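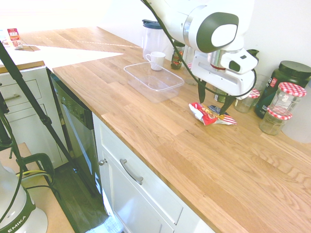

Countertop gripper comparison is a way of testing robot hands on ordinary kitchen stuff. I got into it through the Pletwood trials in May, and I'm still hooked! The arm stays the same, you swap the fingers or the camera, and you try the same thing again (and again).

A camera at the wrist gives you the close view, which can be mostly wood grain. 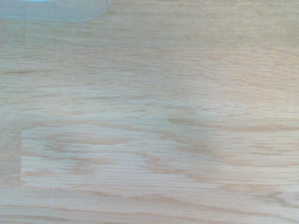

Soft packaging

Crumpled snack bags are my favorite test, mean little things. Two stiff fingers have to find a fold to pinch, and we logged 219 tries with the Ostent set alone.
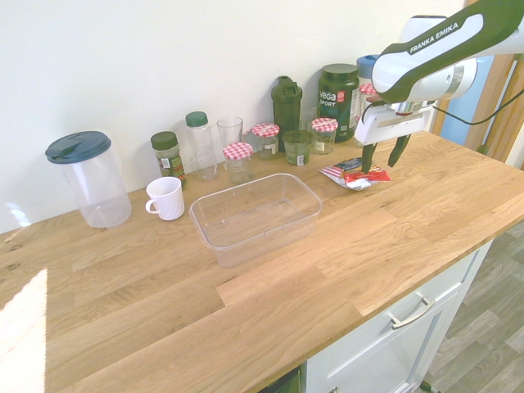 Margarida Fonseca thinks the finger pads matter less than the angle of approach, and she'd rather see 12 careful tries than a giant log.

Camera views

A fixed camera shows how far the fingers are from the bag, so I check it first.

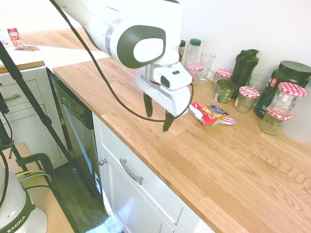
Gripper fingers beside a snack bag, side camera view.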